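Dorville Community Workshop Opens Its New Locker Room to Members

DORVILLE, 10/10/21 - Members of the Dorville Community Workshop can stop hauling their gear home every night. The workshop has opened a locker room next to the main hall, and the first keys were handed out this weekend. People have been asking for this since the building on McPhee Street opened, and we couldn't be happier to say yes!

The lockers are pale gray metal, with vent slots in the doors so that work clothes can air out between visits. They came secondhand from Dronside, the old swimming hall, which cleared out its changing rooms in July. A few doors needed straightening and one hinge had to be replaced, but they are solid things and should be good for many more years of slamming. 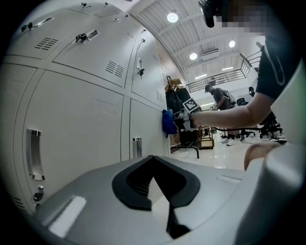
Until now, members kept their belongings wherever they could find a corner. Bags ended up under the benches, coats went over chairs, and on busy evenings the hallway was hard to get through (anyone who has tried to carry a tabletop past the coat pile will know). Moving everything into one room frees up the hallway and gives the sewing group back the shelf it has been lending out for three years.

The key stays with the member for as long as the locker is rented. Rent is $3 a month, paid at the front desk, and a lost key can be replaced on the spot. Wet paint cans, solvents and food may not be stored in the lockers. Short-term use is fine too: ask at the desk for a day key and bring it back before closing.

The move was paid for with $1,453 raised at the summer yard sale, of which $1,079 went to transport and repairs. What is left will buy hooks and a bench for the same room, so there will be a place to sit down and change shoes.

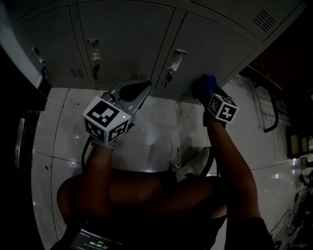
Carleen Whitcombe

"I've wanted this room for so long," said Whitcombe, who runs the workshop's front desk. "You come in, put your things away, lock the door and get to work. I know it's only lockers, but people were grinning when they got their keys!"

The workshop has 200 members and offers evening classes in sewing, furniture repair and bookbinding. Mollia, the café across the yard, is open during class hours.

Members who would like a locker can sign up at the front desk during opening hours. Lower doors are held first for anyone who has trouble reaching up.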